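Chapter 3
Waste in the Home: Sorting, Storing and Clearing Away

By the end of this chapter you should be able to:
name the main kinds of household packaging
explain why small wrappers are hard to recycle
plan a clearing routine for a kitchen

Every meal, snack and drink leaves something behind. Some of it is food waste, such as peelings and crusts. A good deal of the rest is packaging, and much of that is small: sachets, sweet wrappers, the thin film from around a box. A single wrapper weighs very little, so it is easily left on a worktop or pushed down the side of a chair. In a busy household these bits build up quickly.

The kitchen bin is usually where small packaging ends up. A liner should be large enough to fold over the rim, so that it stays up when something is dropped in and can be lifted out and tied without touching the contents. Stand the bin on a hard floor that can be wiped, close to where people eat or prepare food.
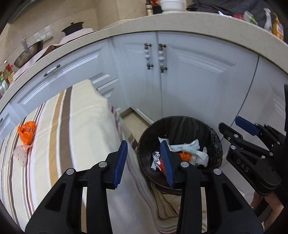 Figure 3.1 A lined bin with mixed wrappers and tissue, near kitchen cabinets.

In the Setix housing survey, used again in Chapter 5, 300 households kept a waste diary during February. Many wrote "bits" or "rubbish" for anything smaller than a hand. The survey team at Kelmendi asked them to start again, this time listing each item by what it was made of. The second set of diaries was far more useful, and you will keep one like it in Activity 2.

Materials and shapes

Small packaging may be paper, plastic film, foil, or layers of these pressed together. Layered packets keep out air and damp, which suits powders and dried foods. The layers are difficult to separate afterwards, and many councils ask for such packets to go in general waste. Clear film and coloured bags may look alike but be made of different plastics. Check the printed label before deciding where an item goes.
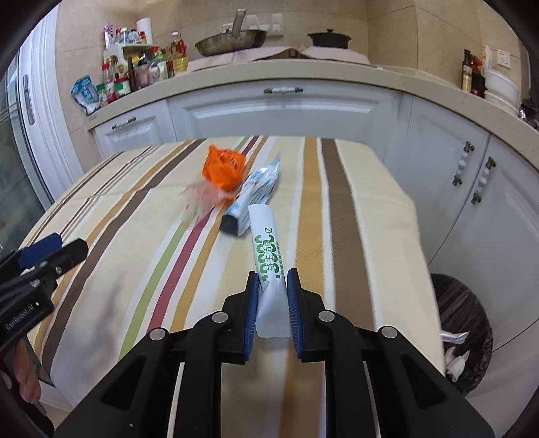 Figure 3.2 Small packaging on a striped tablecloth, and a printed stick-shaped sachet held in a black gripper.

When clearing a table, pick up the wrappers first and leave the wiping until last. Shake the cloth outdoors or over the bin. Loose powder from sachets should be brushed off before the cloth is washed.

Key words: liner, film, sachet, layered packaging, general waste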